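Search this site... Go

How Do You Look After a Robot That Takes Computers Apart?

If you have ever had a bicycle, you know that riding it is only half the job. Somebody has to pump up the tires, oil the chain and wipe off the mud. Robots are a bit like that, too. They can work for a very long time without a rest, but they do need a person who looks after them, and at the Cendo repair shop that person is Maiara Macedo.

Maiara's robot is called Hestix. It is one arm, with no legs and no face, and it helps take old computers apart so the good pieces can be used again in other computers. It works side by side with people, so it moves gently, and it is built to stop if it bumps into someone's elbow. (Elbows do get in the way quite a lot, Maiara says, especially hers!)

Her day starts at 7:30 in the morning, before Hestix is even switched on. First she walks all the way around the arm and looks at its cables. A robot bends and twists all day long, and a cable that gets pinched or rubbed over and over can wear out, just like the knee of your favorite pants. She runs her fingers along each one while the power is off and feels for any rough spots.

Next comes the gripper, the part that does the holding. You have fingers, and you have skin on your fingers, and that skin is very good at hanging on to things. A gripper needs something like that too. Maiara cleans the tips of its fingers with a soft cloth and checks that every screw is snug. A loose screw might not sound like much, but if a finger wobbles even a tiny bit, Hestix will reach for one thing and touch another.

Then she turns the power on, and the arm wakes up and goes to its home position. Home is the place where the robot always begins, a little like standing behind the starting line before a race. From there Maiara sends it to a small metal pin fixed to the workbench. Hestix has to bring its gripper exactly over the pin. If it does, wonderful, and the day can begin. If it is off to one side, Maiara has to teach it again where things are.

Teaching a robot arm is rather fun to watch. Maiara presses a button that lets the arm go soft, and then she takes hold of it and moves it with her own hands, slowly, to the place she wants. She presses another button, and the robot remembers that spot. Then she moves it a little further and saves the next one. For one kind of computer she saved 50 spots, and it took her most of an afternoon and two cups of cocoa. 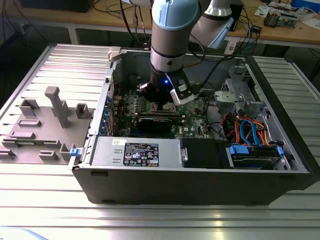
The trickiest spots are the ones deep down inside the computer case. There are cables curling about and metal edges to keep away from, and the big green board in the middle, called the motherboard, is covered with small parts that don't like being knocked. So Maiara adds extra stops on the way in and on the way out. The arm comes down from above, waits, goes a bit lower and waits again. The first time through, she runs it very slowly and keeps one hand near the red stop button – every robot worker does this, even the ones who have been at it for years.

Her friend Hafiz Gunawan keeps the logbook, which is the robot's diary. Last April he wrote down that Hestix had finished computer number 303, and that its gripper had started to make a clicking noise. Maiara took the gripper off, found a worn little spring, and put in a new one. It took her 20 minutes. Hafiz wrote that down as well, so that the next time there is a click, they will know where to look first.

At the end of the day, the arm goes back home, the power goes off, and the bench gets a good brushing, since old computers can be terribly dusty inside. Maiara hangs up her cloth and Hafiz shuts the diary until morning.

Sign up for our kids' newsletter! Ask a grown-up to enter their email address.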